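The bus stop on Padia Street

Tuesday, March 10, 2026

I have lived on the east side of town since 2011, and for most of that time the number 30 bus stopped at the corner of Padia and Okabe. In October the transit office moved the stop two blocks north, to the far side of the Stova Avenue crossing. I went to the meeting last week to ask for it back.

The walk is 770 feet longer from my front door. I can manage that. My neighbor upstairs uses a cane and has to cross four lanes to get home with her groceries, and the walk signal gives her enough time to reach the median if she starts right away. She has mostly stopped taking the bus.
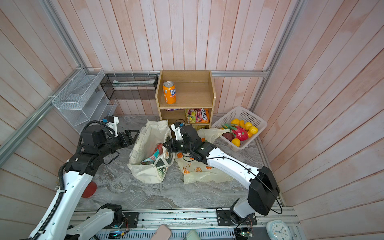

The reason given for the move was traffic. Cars were backing up behind the bus during the morning rush, and drivers turning right onto Okabe were pulling around it. I saw that happen plenty of times, so I won't pretend it was made up. But the new stop has the same trouble, with a driveway next to it, and there is no bench.

Ladan Asadi spoke before me. She had collected 906 signatures, a lot of them from riders on the bus itself, and she asked for three things: a longer walk signal, a bench with a roof, and a date for a decision on the old corner. The man from the transit office said the signal belongs to the street department and he would pass it along. On the bench he said spring. On the old corner he said they were still reviewing ridership.

I asked whether the review counts people who quit riding. He wrote that down and said he would get back to me. I left my email on the sheet by the door and haven't heard anything yet.
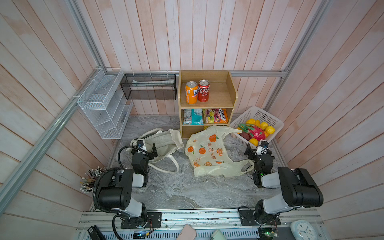
What happens next

The next meeting is at the Palutell Building, second floor, and the elevator is on the parking lot side. You have to sign up before it starts if you want to speak, and you get two minutes. Written comments are accepted too — put the route number and the corner at the top so they end up in the right pile.

I'm going to time the walk signal this weekend, in both directions, and send in the numbers.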